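Guía de montaje, parte 4: puesta a punto de la pinza sobre mesa (brazo Clavivel, taller compartido de Sirnthorpe)

Última actualización: 27/09/2020

Si llegas aquí sin haber hecho la parte 3 (fijar la base, cero de los ejes), vuelve atrás. En serio. Con el cero mal puesto la pinza baja de más y raya la mesa.

Qué hace falta: brazo montado, fuente conectada, portátil con el programa Grorden abierto, un par de botellas de plástico y un plato. Nada de vidrio.

4.1 Antes de dar corriente

1. Comprobar tornillos del último tramo. Apretar a mano, sin pasarse.
2. Pasar el cable negro por el lado derecho del brazo, con holgura. Tirante no – se suelta al girar la muñeca.
3. Seta de emergencia a mano. Probarla.
4. Velocidad al 12 %. No subir todavía.

PRECAUCIÓN: manos fuera de la mesa con el brazo activo. Para recolocar una botella, primero pausa.

4.2 Primer agarre

5. Plato a un lado, botellas al otro, con mesa libre en medio.
6. Acercar la pinza abierta en manual, desde abajo a la derecha, en diagonal. Despacio.
7. Parar cuando un dedo toque la parte baja de la botella. Guardar ese punto como A1.

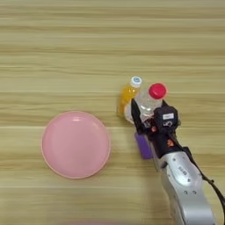 Tiempo de lectura: 3 min

Aquí las dos botellas están casi pegadas, la del tapón rojo y la del líquido naranja. Caso difícil, y viene bien: si el dedo entra sin tumbar la vecina, el punto A1 vale. Si la tumba, retirar un poco, bajar la muñeca y repetir.

8. Cerrar con fuerza 13. Si la botella se chafa, bajar de uno en uno. Si resbala, subir igual.
9. Levantar un dedo de altura y esperar. No tiene que girar dentro de la pinza.

Nota: el programa a veces pierde el puerto al cerrar. Sale el error 2333. Desenchufar el USB, contar hasta diez, enchufar, reabrir. No hace falta rehacer el cero.

4.3 Llevar la botella al plato

10. Punto A2: encima del borde del plato. El plato es grande, no hay que afinar tanto.
11. Mover de A1 a A2 en linea recta, sin giro de muñeca.
12. Mirar el cable durante todo el recorrido. La curva tiene que quedar abierta y lejos de lo que haya en la mesa, tijeras incluidas.
13. Bajar, abrir, retirar hacia atrás. Nunca hacia el lado de la otra botella.

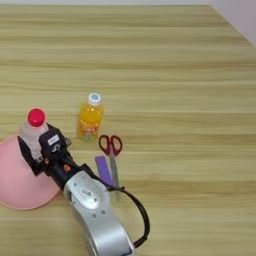

Jiahui Dai avisa de que con la fuerza a 13 y una botella vacía hay que bajar bastante antes del segundo intento, y que ella guarda dos perfiles, uno para vacías y otro para llenas, en vez de andar cambiando el número cada vez. Añade que el retroceso del paso 13 conviene hacerlo todavía más lento que el resto.

Lo de los dos perfiles, adoptado. Se crean en Ajustes > Pinza > Duplicar. Nombre corto, sin tildes, que si no Grorden no los carga.

4.4 Repetición

14. Encadenar A1, cierre, A2, apertura. Repetir 100 ciclos, siempre con alguien delante.
15. Apuntar los fallos en la hoja del taller: botella caída, agarre torcido, parada. Con eso se ajusta, no de memoria.
16. Si todo va bien, subir velocidad poco a poco. Con las almohadillas Radebe nuevas, repetir antes el paso 8, agarran más que las viejas.

PRECAUCIÓN: al terminar, brazo a reposo y despues cortar corriente. En ese orden – sin corriente el brazo cae por su peso.

Parte 5: cambio de dedos y limpieza.

Compartido 12 veces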